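Tuesday – kitchen table cell, hand-guided and remote demos

Started 8.40 with Emanuel on the remote. Cell name on the sheet is Tornis, task set is Prallby.

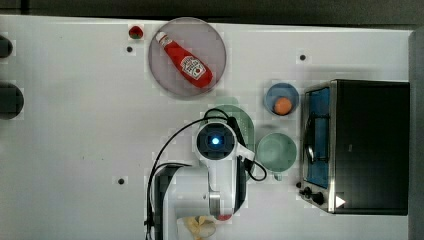
Tornis, overhead view. Bottle on the clear plate, ball in the blue bowl, arm over the green plate.

Task for the day: bottle off the clear plate and upright at the back of the table. Second task, if time: ball from the bowl to the green plate. Toaster oven stays shut for both.

Counter stood at 734 at the start of the session. Old demos from July are kept in a separate folder and not mixed in, as the wrist mount was changed after them.

Hand-guided first. Arm in free-drive, one hand on the link below the wrist, one on the gripper. Two faults with this:
- My forearm blocks the overhead view for much of the approach. Darius had warned of this and wants those runs tagged, not deleted.
- The wrist cables pull when the last joint goes past a quarter turn. The arm drifts a little when let go. Rerouted the clip lower down, drift smaller but still there.

Remote after 10.15. Slower, but the view is clear throughout. Emanuel tends to stop dead above the object before closing, and the stops end up in the data. Asked him to keep moving, even if the grasp is a bit off. Last time the trained policy copied the pauses and then sat over the bottle until the timeout.

Grasp on the bottle: low on the body tips it, near the cap lets it swing. Middle, across the label, is best. Agreed to teach only that one for now. Smaranda would like both kinds in the set so that it learns to recover. Left open.

Ball task: fingers touch the bowl wall on the way in and push the bowl towards the oven. Tried coming in straight down with the gripper half open. Better. The bowl may need a mat under it.

Reset between runs is by eye against the printed sheet. The dots on the table help, but there are too few of them to place the mug well. Virgil to add more on the right-hand side.

Disk on the logging machine had 362 GB free at noon. Enough for this week at the present frame rate.

To do
- tag blocked-view runs
- longer cable loop at the wrist, then repeat the drift check
- trim pauses over two seconds, keep the raw files
- ask Ovidiu whether the Montoya replay script still reads the new joint order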